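# Nandach Route Notes

2 min read

Walking and bus notes for travelers crossing the Nandach valley, collected over more soggy afternoons than I care to admit. Maintained by Daniyal Dhanial, who also wrote the bad parts.

## What's in it

The set holds 3534 entries in one CSV. Of those, 2069 are bus stops, including the ones that are a painted rock. The rest are guesthouses, footpaths, water taps and places to sit down and reconsider your plans.

Columns:

- `name`: as spelled on the sign, if there is a sign
- `kind`: stop, bed, path, tap, bench
- `season`: blank means all year, or that I forgot
- `mood`: free text, please don't build a model on this

## Where it came from

Most entries began as paper notes from the Orakzai loop, typed up in February with the heater on. Another 80 came from Plimance, a guesthouse whose guestbook is mostly complaints about the stairs. I kept the complaints. They're accurate.

## Known problems

Bus times are what the driver told me. Drivers are optimists. The 6:40 a.m. from Arkard has left early, left late and once left without its conductor — plan for all three.

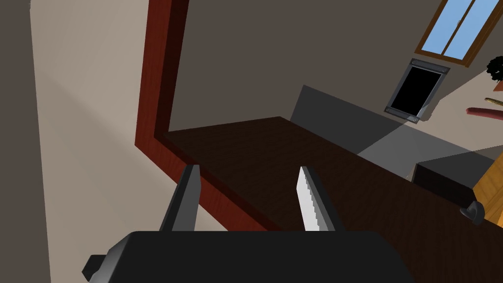
Footpath lengths were measured on foot, so they include detours for lunch. Two villages share a name and each says the other one copied it. They are listed as `_1` and `_2`, and I won't be saying who got `_1`.

## Using it

Free for personal trips and small guidebooks. If you find a bus stop that has moved, open an issue. If the rock has been repainted, open an issue for that too, with the new color.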